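Notes from the Avik open afternoon

I spent an afternoon in February at the Avik lab, which opens its doors twice a year to people who do integration work. The main item on the program was a demonstration of Trarkon, their simulation package for tabletop manipulation. Melahat Tatlı ran the session. There were 16 of us on stools and one projector.

Trarkon renders the view a wrist camera would have, then trains the pick-and-place policy on those renders before any hardware moves. The objects are plain coloured shapes with matte surfaces. The table is where the effort goes. Tatlı's team swaps the surface texture between episodes, and wood is the one they keep coming back to, as strong grain produces edges that a detector can mistake for the boundary of an object. 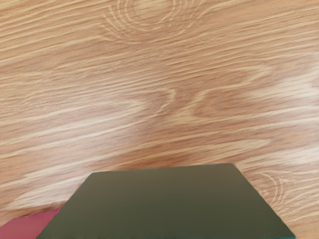 The default library holds 222 surfaces. A policy trained on a single grey surface did well on grey and badly on everything else, according to the plot she put up. Training on the full library cost more compute and flattened the curve. I would have liked to see error bars. She said they were in the longer report, which I have asked for.

Partial views got a good share of the questions. Objects often run out of the wrist camera's view, and the policy has to commit to an approach with only part of the outline. Avik's answer is to back the arm off and look again when confidence drops below a threshold. The threshold is hand-tuned, and she was upfront about it.

After the break we moved next door to the physical cell, built around a Mtshali controller. We watched 30 picks on a laminate bench. Three failed, all on the same glossy tile, and the operator logged each one before resetting. Cycle time was slow by factory standards. Nobody from the lab claimed otherwise.

My interest is whether any of this carries over to the Ornisow line at work, where the benches are scratched and the lighting changes through the shift. Tatlı's advice was to photograph our own benches and add them to the library. I've booked the small camera for next week and need to find a polarizing filter that fits it.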